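El planificador evita el plato metálico y da rodeos enormes 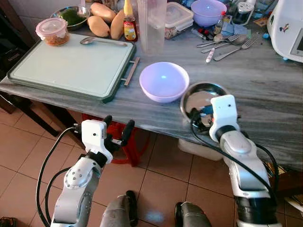 Mesa de mármol, pinza derecha justo encima del plato de acero.

anca_buzatu
23-03-2026
Hola a todos, y perdonad el tocho. Sigo con Plorari, nuestro planificador de dos brazos, y estoy atascada con la nube de puntos. El plato brillante de la derecha me sale lleno de agujeros y de puntos fantasma que flotan por encima, así que el brazo derecho rechaza casi todas las trayectorias. Con el cuenco lila del centro no tengo ningún problema. En el último registro conté 421 planes fallidos de 2000, y ya no sé si tocar la percepción o el planificador. ¿Por dónde empezaríais?

welton7
¡Bienvenida, Anca! Yo empezaría por la percepción, sin dudarlo. Filtra los puntos aislados y acumula 5 lecturas antes de actualizar el mapa de ocupación. A mí me fue de maravilla con una bandeja parecida.

barbu
Pues yo no lo veo así, con todo el cariño, Welton. Si acumulas lecturas de un reflejo, acumulas el error (el reflejo del metal se mueve con la cámara, claro). Segmenta el plato en color, ajústale un disco y mete esa malla como obstáculo. Y mira los cables del brazo derecho, que caen sobre el plato: ¿los tienes en el modelo de colisión?

anca_buzatu
Uf, los cables no. El filtro de autocolisión solo quita los eslabones. ¡Gracias!

welton7
Lo de los cables te lo compro, Barbu. Lo del disco me parece frágil en cuanto alguien cambie la vajilla.

besik
Anca, prueba primero a ampliar la máscara del brazo y repite el mismo registro sin tocar nada más. Luego nos cuentas cuántos fallos quedan.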